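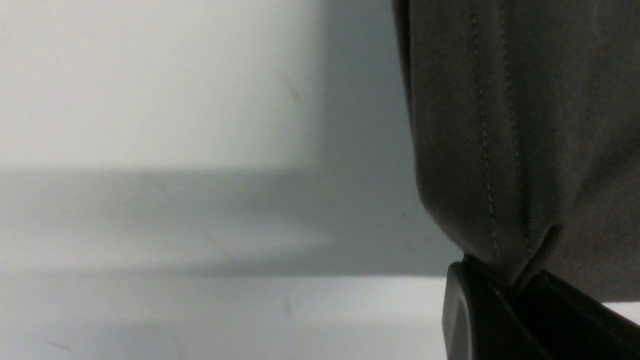 Charcoal fabric, two rows of pale stitching

Hi all,

Thanks for the lovely pile of replies to my hem question last month. I meant to answer each of you separately and then December got away from me, so you're getting one long letter instead. Put the kettle on!

I'm going to start with what Chepkoech wrote, as it's the message I've gone back to the most.

On line drying, Chepkoech Odera wrote:
> I think you are all too quick to blame the washing machine. When my
> seams went wavy it was the drying that did it, every time. I was
> pegging heavy things by one corner and letting the whole wet weight
> pull on a bias edge. Now I fold them over the line at the middle, or
> use two lines a forearm apart, and they come down flat.
> I would also ask what thread you used. If the cloth is cotton and the
> thread is polyester, one will shrink and the other won't, and you
> can peg it any way you please and it will still pucker.
> And did you wash the cloth before you cut it? Be truthful.

Well, I will be truthful. I did not wash the cloth before I cut it. I was in a hurry, I had the afternoon to myself for once, and the brushed cotton from Moura looked so nice coming off the bolt that I talked myself into believing it had been treated already. It had not. I cut a leftover square with the pinking shears, measured it, and put it through a warm wash, and it came out a good thumb's width shorter in the length and hardly changed across. So that's one mystery solved, and I owe several of you an apology for arguing.

The thread question is more interesting to me. I had two spools going on that project, an old one from my aunt's sewing box with no label left on it, and a new one of Korkik in the cream color. I sewed the first row of topstitching with the old spool, ran out partway down the second side, and switched. The rows I did in Korkik are lying flatter. I don't want to make too much of it, as I also slowed down and lengthened my stitch on that side, and my husband pointed out (fairly) that I had changed three things at once and could not possibly know which one helped. I've now sewn two test strips with everything the same except the thread, and they're going through the wash with the towels. I'll report back.

Now, the drying. I've had a Tendedero rack in the back hall for years, the wide kind that folds against the wall, and I've always hung things from the end rail by the hem because it keeps them out of the dog's way. After reading Chepkoech's note I moved everything to the middle bars and folded it over as she says. It does take up more room — I can only get half a load on there — but the blankets are coming off with their corners square, and I haven't had to drag out the ironing board in two weeks, so I'm counting that as a win.

A couple of you asked what the double row of stitching is for and whether you could skip it. You could, I suppose. It holds the seam allowance down on the inside so it doesn't roll, and on a heavy cloth that gets handled a lot it seems to me worth the extra bobbin. If you do sew two rows, please go in the same direction both times, top to bottom, and don't turn around and come back up. I did it the lazy way on my first set of curtains and they had a twist in them you could see from the driveway.

For whoever wanted the numbers: I set the stitch length to just under 4, use a size 16 needle, and loosen the top tension a hair from where I keep it for shirts. Your machine will have its own opinions. Mine is an old Hivstead with a sticky dial, so please sew a scrap first.

One more thing before I let you go. I have 40 buttons in a jar, all the same dark horn color, left over from a coat order that fell through, and I'll never use them. If anybody on the list is making a coat or a big cardigan, write to me off list and I'll put them in the mail. No need to send postage. I'd also be glad to hear from anyone who has found a decent chalk for dark cloth, as the white kind rubs off before I get to the machine and the wax kind left a shiny line I could not press out.

Chepkoech, thank you again, and I'm sorry I was stubborn about the washing. Your curtain pleat instructions are taped up inside my cupboard door and I'm working up the nerve to try them on the front room windows.

Warmly, and with a lapful of basting,
Your friend at the back hall sewing table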